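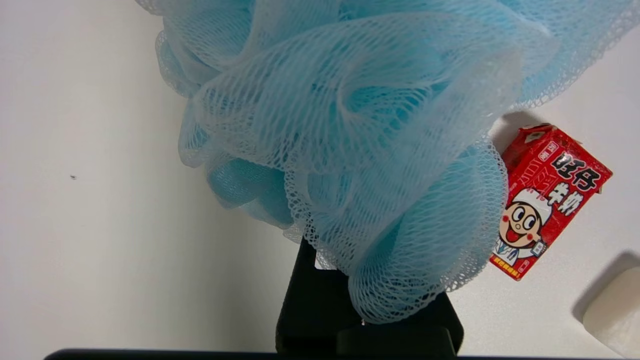 ## November, bench 2 - bath foam trial, batch 298

Started 7:40, later than I wanted. Scale took forever to settle, ended up moving it off the bench by the door (draft).

Base is the same as last time: mild surfactant, glycerin, water, salt to thicken. Only change is the Prellis thickener in place of half the salt. Huet fragrance held back until the end.

- water + glycerin to 40 C, fine
- surfactant in slowly, low stir. Still got a head on it, let it sit through coffee
- Prellis in dry - MISTAKE. Clumped right away, little fish eyes all through it. Strained what I could
- second beaker: wet the thickener in the glycerin first, then into the water. Smooth in a few minutes, do it this way from now on
- pH came out high, citric acid down to 5.5

Viscosity 4,000 on the small spindle at room temp. Last batch was thinner and ran straight through your fingers, people complained. This one sits on the palm. Might be a bit much for the pump bottle, the Stotlow pumps are stiff to start with.

Foam by hand: quick, big bubbles, falls flat faster than I'd like. On a mesh pouf, much finer and it hangs around. Need to write both numbers from now on, we keep comparing hand foam to pouf foam and then arguing over nothing.

Fragrance went in at the end and it hazed. Cleared partway after lunch, not all the way. Could be the fragrance load, could be the citric going in too cold. Dont know yet.

### To do

- repeat with fragrance premixed in a bit of surfactant
- 9 jars into the warm cabinet, lids taped, check for separation
- ask Nedusstead if they care about haze at all, their bottle is white anyway
- order more citric, we're nearly out
- somebody please rinse the strainer the same day, teh dried stuff takes a brush and hot water

Stopped 4:15. Beaker two is covered and on the back shelf - leave it alone, want to see if the haze drops overnight.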